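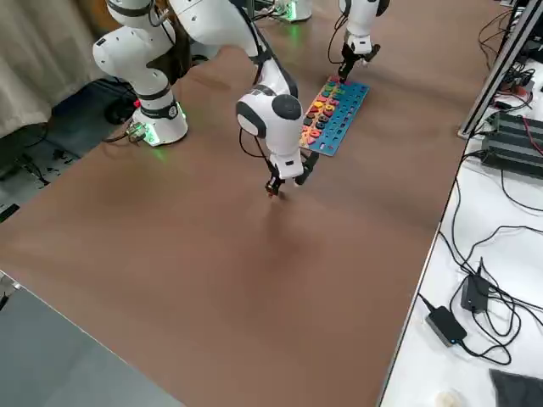 Attachment 1 – blue pegboard puzzle on the brown table, slot end empty

Wundent Customer Care – Ticket 500-37
Subject: Slot tiles missing, and some number pieces tight on the pegs
Product: Blue pegboard puzzle, numbers and shapes
Bought from: Raudsepp
Opened: 20 Nov 2019
Opened by: Elīna Ķēniņš
Assigned to: Aivar Rätsep
Status: Closed

Elīna Ķēniņš wrote, 9:14

Hello. We bought the blue pegboard puzzle with the numbers and shapes and I have two problems with it.

1. There is a grid of rectangular slots in the board and nothing in the box goes in them. I have tried every piece. The numbers go on the pegs or in the recesses and so do the shapes. The rectangular slots stay empty. The instruction sheet has a drawing with something in the slots but I can't tell what it is.

2. Some of the number pieces are very tight. They go down partway and stop, and when I push harder I have trouble getting them off again. The shapes are mostly fine.

Photo attached. I would like the missing pieces sent, or if there aren't any, I would like to know what the slots are for.

Aivar Rätsep replied, 10:02

Hello Elīna, thanks for the photo. The board in it is one of ours and the pieces are in rows, which makes it easier to talk about. I'll take the two problems separately.

Slots: they are for the counting tiles. The tiles are small flat rectangles that come in their own paper bag. They are not packed with the numbers and shapes. In this version the bag is under the cardboard insert in the bottom of the box, and the insert is a tight fit, so it often gets taken for the bottom itself. Do you still have the box? If you do, please lift the insert out at one corner and look underneath.

Tight pieces: can you tell me which numbers, and whether they are tight on every peg or only on certain pegs? Please don't use any oil or soap on them for now.

Elīna Ķēniņš wrote, 11:40

I have the box. I lifted the insert and there is a paper bag under it. It has tiles in it. I counted 20. The label on the bag is torn, so I can't see how many there should be.

They fit in the slots. One or two need a push.

For the tight ones: the 4, the 6 and the 9 are the worst. The 4 is tight on every peg I tried. The 6 and the 9 are tight on some and fine on others. I'll go through it properly this afternoon.

Aivar Rätsep replied, 11:55

Good. 20 is the full count for the bag, so nothing is missing on that side. I'm marking the first problem as solved, and I've asked for the instruction sheet to be looked at (see the internal note).

For the second one, please try the following. Take all the pieces off first, so you are working with an empty board.

Step 1. Turn the board over and tap the back a few times with your open hand. Paint dust and bits of sanding dust sit at the foot of the pegs and come loose this way.

Step 2. Wipe around each peg with a dry cloth. No water yet.

Step 3. Look into the hole on the back of the 4. Tell me if you see a ridge or a drip of paint on the inside edge.

Step 4. Put the 4 on four different pegs, one after another, pressing with one finger only. Write down where it stops.

Step 5. Do the same with the 6 and the 9.

Step 6. Take a piece that fits well, any shape will do, and put it on the same pegs. If that is tight too, the peg is the problem. If it drops on, the number is.

Internal note – Aivar Rätsep, 12:10

Second ticket this month about the tile bag. The sheet shows tiles in the slots but the parts list leaves them out. Passing this to Laimutė Kalniņš for the next print of the sheet. Suggested wording: "Counting tiles are in a paper bag under the cardboard insert." I'd also like a line printed on the insert itself if that isn't too expensive.

Internal note – Laimutė Kalniņš, 13:25

The wording is fine. The sheet goes to the printer in December and I can get it in. Printing on the insert is a separate order, and there are still 500 blank inserts to use up. I'll see about a sticker for those.

Elīna Ķēniņš wrote, 15:31

I did the steps. Results below.

Step 1: some pale dust came out. Not much.
Step 2: done.
Step 3: the 4 has a ridge on the inside edge of the hole, on one side. I can feel it with my fingernail. It is the same color as the face of the piece, so I think it's paint.
Step 4: the 4 stops at the same height on all four pegs, a little over halfway.
Step 5: the 6 now goes down on three of the four. The 9 goes down on all of them. Before the tapping it didn't.
Step 6: a shape piece went on all the pegs without pushing, except one. That peg is the one the 6 won't go on either. It is in the second row.

So I think it's one bad number and one bad peg. Should I sand them? I have fine sandpaper here but I don't want to lose the guarantee.

Aivar Rätsep replied, 15:50

That is very clear, thank you. I agree with you, one number and one peg.

I'm going to check with our workshop before I say yes to the sandpaper. If the ridge is only paint, it's a small job. If the hole was drilled too small, I would sooner send you a new 4. Could you look at the ridge again and tell me if it goes the whole way down the hole or only sits at the edge?

Elīna Ķēniņš wrote, 16:08

Only at the edge. Further in it's bare wood.

Internal note – Deividas Juška, workshop, 16:20

Sounds like the brush load on the backs. The backs get one pass, and if the piece lies too long on the rack the paint gathers on the lower side of the hole. Fine sandpaper rolled around a pencil, a few turns, will take it off. Bare wood at the edge of the hole is no problem since it isn't seen.

The peg is different. If a good shape won't go on it, the peg is either thick or leaning. She should look along the row from the side. If it's leaning, don't sand it, as it will only be loose and still lean. We'd change the board.

Also check with her what the board is stored near. The pegs swell a bit in a damp room and then everything is tight, but it would be all of them and not one, so I don't think it's that.

Aivar Rätsep replied, 16:34

The workshop says yes to the sandpaper for the 4, and your guarantee stays as it is. I've put it on the ticket, so you can refer to it if you ever need to.

For the 4: roll a strip of fine sandpaper around a pencil, grit side out. Put it in the hole and turn it a few times, only at the edge. Try the piece on a peg. Repeat until it goes down with one finger. Wipe the dust off before a child uses it.

For the peg: hold the board at eye level and look along the second row from the side. Is the peg straight like the others, or does it lean?

Please don't sand the peg yet.

Elīna Ķēniņš wrote, 17:15

The 4 is fine now. It took longer than a few turns but it goes down, and it comes off again without a fight.

The peg is straight. I looked from both sides and compared it with the ones next to it. When I ran my finger up it there was a small lump of paint near the top, on the side I couldn't see from the front – blue, same as the board. I haven't touched it.

Aivar Rätsep replied, 17:22

Then it's paint again. You can take that off with the same sandpaper, held flat against the lump. Only work on the lump and leave the rest of the peg alone. You will get a small spot of bare wood. I can send you a touch-up pot of the blue if you want it. It needs 7 days to dry hard before pieces go back on that peg.

Elīna Ķēniņš wrote, 17:48

Lump is gone. The 6 goes on and so does the shape piece. The spot is tiny and I don't need the paint.

One more question. The tiles – should they be loose in the slots or should they hold? Two of them stay in when I tip the board and the others slide out.

Aivar Rätsep replied, 17:56

They should be loose. The slots are cut a little wider than the tiles so that small fingers can get them out. The two that hold probably have some paint on the edge, and you can treat them the same way as the 4, or leave them. They do no harm.

When you pack the board away, take the tiles out first and put them back in a bag. Any small bag will do if the paper one is torn. The pieces on the pegs can stay on if the board is kept flat. If you stand it on end, the shapes in the recesses will drop out.

Is there anything else, or may I close this?

Elīna Ķēniņš wrote, 18:03

You can close it. Thank you for the quick answers. I would put something about the bag on the outside of the box, though. I had the cardboard by the recycling already.

Internal note – Idun Åberg, parts, 18:10

No parts sent. The 4 I had set aside for this ticket is back in the drawer.

Internal note – Aivar Rätsep, 18:15

Closing. Summary for the product page:

Problem 1: rectangular slots empty, tiles thought missing. Tiles found under the cardboard insert, full count.
Problem 2a: number 4 tight on all pegs. Paint ridge at the edge of the hole. Sanded by customer.
Problem 2b: one peg in the second row tight for all pieces. Lump of paint near the top. Sanded by customer.
Problem 2c: 6 and 9 tight on some pegs. Dust at the foot of the pegs, cleared by tapping and wiping. The 6 also needed 2b.

Laimutė, please add the customer's remark about the outside of the box to the sticker question.

Status changed: Open to Closed
Linked tickets: 1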